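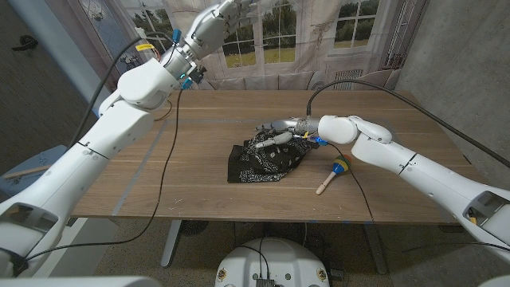 Bandana care and folding: your questions, and our doubts

We get the same mail every week from people who bought a bandana, washed it once and no longer like it. The answers here are written by Seraina Imhof, who looks after the cotton squares at Kendora and doesn't believe most of what is printed on care labels. If your question is missing, write to us. Mail is read on Thursday.

Do I really need to wash a new bandana before wearing it?

Yes, if it's black or any other dark color. I would love to say otherwise. A new black square can leave gray smudges on a collar or on the back of your neck, and "pre-washed" on a tag has never convinced me of anything. Wash it alone, cold, and look at the water. If the water is clear you wasted ten minutes.

Does vinegar set the dye?

I doubt it. People swear by it, and I've tried it on our own squares next to others that got plain cold water. I couldn't tell the two piles apart afterward. Salt, same story. If it makes you feel better, go ahead, but rinse well or the thing will smell like salad.

How do I keep a black bandana black?

Cold water, inside a mesh bag, with other dark things, and out of the dryer. The special detergents for dark clothes may help a little. I have never seen one help as much as the bottle says. Sunlight does more damage than most people think, so hang it in the shade. It will fade anyway. Some of us like them better that way.

The white pattern on mine has turned gray. Can I get it back?

Partly, at best. On a black bandana with white paisley, the gray is usually loose dye that has settled on the light areas. A color catcher sheet in the wash is worth one try. Two tries if you're stubborn. Please don't go at the pattern with a bleach pen. We get photos from people who did, and there's nothing to be done for them.

Should I iron it?

Only if you want a crisp fold. For wearing around the neck, ironing is a waste of an evening. If you do iron, do it slightly damp, on the back, and start from the middle. Starch is for people who display their bandanas.

What is the quickest way to fold one that's been dumped in a heap?

Don't try to smooth the heap. That's the mistake I see most, people patting at the top of it as though it will lie down by itself. Find one corner. Then follow the hem with your fingers to the next corner, hold both, and give it a shake. Lay it down with the border facing you, fold it in half, then in half again. The printed border helps here: if it runs straight along the edge of the table, your fold will be straight too.

Is there a "right" fold?

There are folds that suit a drawer and folds that suit a neck. For the drawer, the small square. For the neck, corner to corner into a triangle, then roll from the point. I have read that a certain fold "protects the fibers." I'd like to meet whoever measured that.

My square isn't square. Is it faulty?

Probably not, though I understand the complaint. Cheap cotton is often cut a little off the grain and goes crooked in the first wash. Pull it gently on the short diagonal while it's damp and lay it flat to dry. If the corners still miss each other by a finger's width, send it back. Our Benine squares had this problem in one batch and we took back every one we heard about, with some grumbling from the accounts side.

Is it worth rolling bandanas instead of stacking them?

If you own 30 of them, maybe. If you own four, put them in a drawer. The Wukis drawer divider we sell is perfectly good cardboard and I'd still suggest you try a shoebox first. (Yes, I've been asked to take that sentence out.)

What thread count should I look for?

Ignore it. Thread count is a bed sheet argument, and even there I have questions. Hold the bandana up to a window. If you can make out the street through it, it will be soft and short-lived. If you can't, it'll be stiff for the first few washes and last for years.

Why does the print only show on one side?

Some squares are printed on one face, and some go right through. A print that goes through looks better when rolled, as both sides show. Our Kariuki range goes through. Most of the others don't, whatever the shop photos suggest — check the hem, where the back is folded over and you can compare.

Can I use it to wrap things?

You can. A lunch box, a book, a jar if you trust your knot. I don't recommend it for anything heavy, and I'm tired of pictures of bandanas carrying melons.

How often should I replace it?

I've no idea why people expect a number. When the hem comes undone, sew it. When the middle goes thin, cut it up for cleaning glasses.

Do you take returns on washed items?

Within 29 days, yes, if the fault showed up in the wash. Regret about the color doesn't count. Put a note in the envelope saying how you washed it, and please tell us about the bleach pen.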